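Sat 1 November

Up late, coffee, no bread. Rain on and off. Meant to ring Hortensia before lunch and didn't, must do it tomorow.

Long argument with Marcelino last night, still going round my head. He's been reading about Holen again and reckons a machine will be doing all our washing and folding within 3 years. I said they've been promising that since I was at school. He said dishwasher. I said a dishwasher is a box with water in it, you still have to fill the thing and empty it. He went quiet, then went off to find the crisps.

Thing is I half want him to be right. Sheets alone. But clothes are horrible for a machine, they don't keep a shape. A mug is a mug whichever way up. A black top in a heap could be anything, sleeve, neck, hem, I can't tell myself half the time and I've got hands and a lamp.

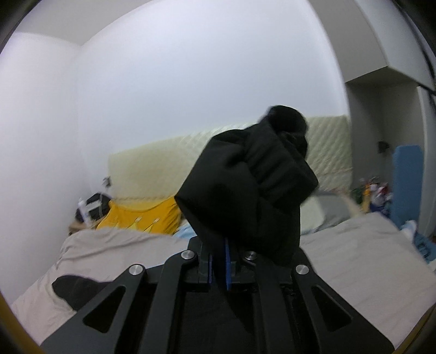
Black top or whatever it is, in the gripper. Bed not made.

So picking up, yes, fine, give them that. Picking up is the easy bit. Then what? Find the shoulders, shake it, turn it the right way out, decide if it needs another wash. Nélida says at the laundry in Gornville they have a machine for flat sheets and towels and it's very good, and everything else is still done by the women at the long table. She did 28 shirts on Thursday before her break. Would like to see Holen's lot try that with the buttons.

Marcelino says I'm being unfair, slow is ok if it works while you're out. Maybe. I'd not mind slow. I'd mind coming home to it all in a ball and the thing stuck under the bed.

Own washing still on the chair. Will do it after the news. Dardo coming at 3 tomorrow for the ladder, find the key to teh shed first.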